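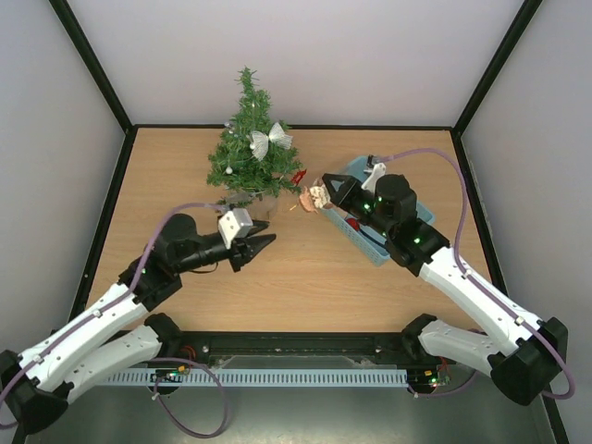 by Liviu Enache

My robot is called Bandulero, and this month it's learning to decorate a Christmas tree. Yes, I know it's September! Robots are slow learners, so I started early.

Bandulero has two arms, and I put them together in the workshop I share with my neighbors on Lockwood Street. People always ask me which bit is the elbow. It's easy to spot – look for the big black lumps near the sides of the table. The long white parts are like the bones in your arm, and the black fingers at the end are called a gripper.

Your hand has skin that feels things. A gripper like mine has to manage without that, so it needs help from eyes. Find the right arm and look above its wrist. The small dark thing on top of the white bracket is a camera, and it looks down at whatever the fingers are doing. Right now they've got hold of a little ornament, somewhere between the blue basket and the tree.

Now, how does a robot learn? I don't write "go left, now down a bit" for every single move (I tried, and I gave up after lunch). I move the arms through the job myself, over and over, and the computer saves what the cameras saw and how each joint bent. After around 500 tries it starts to work out what usually comes next. You learned to tie your shoes a bit like that, only I bet you needed fewer goes.

Ornaments are hard, by the way. Squeeze too much and you crush one. Squeeze too little and it rolls under the bench, where I've spent a lot of my evenings.

Did you notice the purple cables? They carry messages and power, and they have to bend whenever the arm bends. My first ones were too short, and one popped out when the elbow straightened. So leave some slack, then hold the cable to the arm with little ties. If you ever build a moving thing at home, even a cardboard crane with string, try moving every part as far as it goes before you fix anything down.

Next I want one arm to hold a branch still for the other one. I'll tell you how that goes once I've made some longer cables.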